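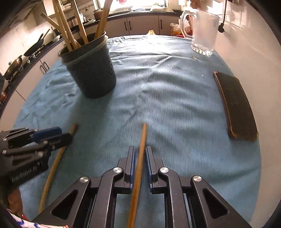 The long walk to Pruraneck

There is a moment in Gososow, a good while after you have left the starting village and sold your first sack of onions, when the road simply stops. One screen back there were milestones and a friendly man with a mule, and then the cobbles thin out into grass, the grass goes up a hill, and the little brass compass in the corner of the screen starts turning gently on the spot as if it has lost interest. I sat there for quite some time the first evening, waiting for an arrow. No arrow came, so I made a pot of tea and walked up the hill.

I have been playing online worlds of one sort or another since the days when you had to ask the rest of the household to stay off the telephone, and I am very fond of them, even the bad ones (perhaps especially the bad ones). What I had forgotten, until this one came along, was what it felt like to be properly lost in one. Most of the big games now put a shining line on the ground from wherever you are standing to wherever you ought to be, and you trot along it like a tram. It's kind, and on a weeknight after work I am often grateful for it. But I couldn't tell you the name of a single river in any of those places, and I can tell you the names of nearly all of Gososow's.

The world is split into 2 great halves, with the mountains of Pruraneck running down the middle like a badly made bed. The western half is where everybody begins, all orchards and toll bridges and small quarrels about sheep. The eastern half is where everybody says they are going. Between them there are 4 passes, and the game doesn't tell you where any of them are. You find them by asking in taverns, by following a merchant caravan and hoping they don't mind, or by walking along the foot of the mountains with your hand on the rock, so to speak, until there isn't any more rock.

I did it the third way, and it took me most of December. I don't regret an hour of it, although my supper did burn twice. The lowest pass turned out to be snowed in, and I stood in front of it for two evenings thinking I had found a fault in the game before a stranger in a straw hat came by, looked me over and typed, very politely, that it opens when the geese come back. So I went off and learnt about the geese. They winter on the salt lake south of the Barbieri estate, and if you stand on the jetty there at dusk you can hear them before the game has drawn them, which made the hair on my arms stand up.

Barbieri deserves a few words of its own, being the place where most travellers end up stopping for longer than they meant to. On paper it is a vineyard with an inn attached. In practice it is where the west of the map goes to gossip. The innkeeper will buy anything, at dreadful prices, and the long table by the fire is always full of players comparing routes, arguing over which bank of the river has the wolves on it and showing each other the maps they have drawn. And they do draw them! There is a parchment item you can write on, one grubby sheet at a time, and it can be copied and sold. I bought one for 523 coppers, which was nearly everything I had, and it was wrong about the ford, wrong about the windmill and gloriously, confidently wrong about the coast. I have kept it. I wouldn't swap it for a right one.

The people at Dinix, the small studio behind all this, have been asked many times on their message board to put a proper map in the game. The answer they gave was a long and rather sweet one, the gist being that they had tried it during testing and found that people stopped talking to each other. With the map switched on, the inns emptied. With it switched off, they filled up again. I believe them, though I have also read the replies, and there are plenty of players with small children and an hour to spare who would dearly like to spend that hour doing something other than going round a marsh. I have a good deal of sympathy with them. I have been round that marsh.

What I would say to anyone in that position is to try going slowly on purpose for an evening or two before giving up on it. Turn the music down a little and the wind up (there are separate sliders, bless them). Keep a bit of paper next to the keyboard. Mine has tea on it and a drawing of a tower that looks like a boot, and with that tower I can find my way home from anywhere west of the river. Talk to people in straw hats.

I got across in the end, by the way. The geese went over one night while I was selling cheese, and I dropped everything, cheese included, and ran. At the top of the pass there is a cairn where travellers leave a stone, with a small counter carved into it that goes up each time, and mine made 856. There is no reward and no trumpet. The clouds were down and I could hardly see the path, and I stood there grinning at my own monitor like a fool.

Then I started down the other side, took the left fork for the harbour, and came out in a bog.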